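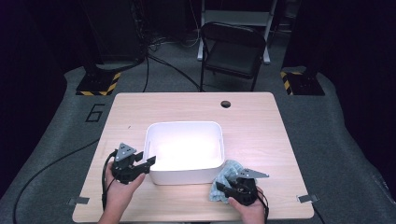 Datasets > Field Ecology > Drikix Pond Survey

Browse Upload Docs Sign in

Search datasets...

Drikix Vernal Pool Survey

Welcome! This is the data card for our spring counts of wood frog and salamander egg masses in the Drikix woods, and we're so happy to finally share it. The pools fill with snowmelt and are usually dry by June, so every visit matters.

What's in it

pools.csv has one row per pool (more than 70 of them!) with depth, shade and the nearest trail. visits.csv has one row per visit, with egg mass counts by species. Join the two on pool_id.

How we counted

Each pool was walked by 2 people counting separately, and both counts are kept. Please don't average them until you've read notes.txt. Yoshinori Oda wrote it, and it's a great read even if you never open the tables.

Known problems

Depths at the Dilell end were read off a bent staff and are flagged "B". Pool names starting with "Anis" were spelled three different ways on the paper sheets; we fixed the ones we found. Locations are rounded to 100 meters to protect the breeding sites.

Version

First release, March 2022. Corrections are very welcome, especially from anyone who knows the Reuter tract!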